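4. What the kitchen staff told us
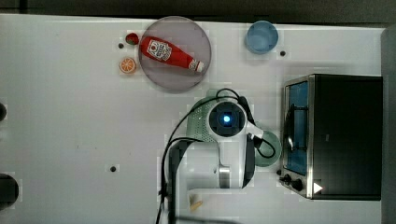
Figure 3. Arm and table setup, from above, with a ketchup bottle on the plate and a toaster oven to the right.

Did anyone lose shifts when the arms came in? Hours stayed level over the whole study period, but the hours moved: less plating in the morning, more checking and resetting in the afternoon.

I should say up front that I went in expecting to write about speed. Chuang, the catering firm that let us hang around its prep kitchen from January on, had bought the Skomus system to get trays out faster, and that was what the managers wanted to chat about (at length, over very good coffee). The staff wanted to talk about something else -- who gets to decide when the arm is wrong.

Helmi Savolainen has run the tray line for years and she put it better than I could. "Before, if a plate looked off, I fixed it. Now I fix it and then I fill in why." We went through 200 of those notes with her. Most were a few words long, things like "cup too close" or "moved it myself", and 53 of them had never been opened by anybody upstairs. You can imagine how that went over when we mentioned it at lunch!

Cleiton Xavier, on the late crew, saw it differently. He liked the notes. He'd started using them to argue for changes to the table layout, and he got a couple through, including a wider gap between the plate and the cup. His wrists were better too, he told me, now that he wasn't lifting and turning all evening. He did miss the talking, though. Two people plating side by side will gab the whole shift, and one person minding an arm mostly watches.

So the labour didn't shrink, it changed colour a bit. We coded each interview for what we ended up calling "minding work" (see Section 3), and it came up in every one, usually with a grumble about it not being in anybody's job description. Pay grades at Chuang hadn't been touched when we finished. Helmi had a meeting booked about hers and was bringing the notes.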